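Grestisby Public Works
The spring storage drive for household film and wrap opens in March. This thread explains what residents may bring, where to bring it, and how it should be prepared. (1/8)

Grestisby Public Works
Plastic film does not belong in the curbside bin. It wraps around the sorting belts at the Kovalchuk Road plant, and the line must be stopped while crews cut it free. (2/8)

Grestisby Public Works
Accepted: grocery bags, bread bags, dry cleaning covers, furniture wrap, and the clear sheeting used around mattresses and appliances. Please remove paper labels and tape. (3/8)
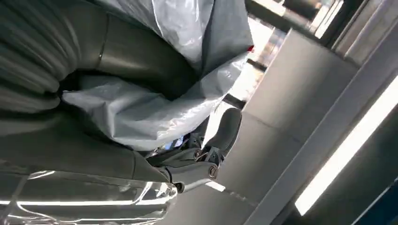

Plastic film, silvery-white.

Grestisby Public Works
Not accepted: food wrap with residue, chip bags, garden netting, bubble mailers with paper backing, and any film that has held paint or motor oil. Oil and paint containers go to the Nurelia depot, which keeps separate hours. (4/8)

Grestisby Public Works
Film must be clean and dry. Large sheets should be folded and placed in a clear bag no heavier than 16 pounds. Households may bring up to five bags per visit. (5/8)

Grestisby Public Works
The drop-off point is the east gate of the Gretidum yard. The gate closes at 3 p.m. Vehicles with trailers should use the lower entrance and wait for staff direction. (6/8)

Grestisby Public Works
Businesses with more than 100 pounds of film must request a pickup through the Public Works office. Businesses may not use the household line. (7/8)

Grestisby Public Works
Residents without a car may leave one bag at the library's side entrance during opening hours. Questions may be sent as a reply to this thread or directed to the front desk at the yard. (8/8)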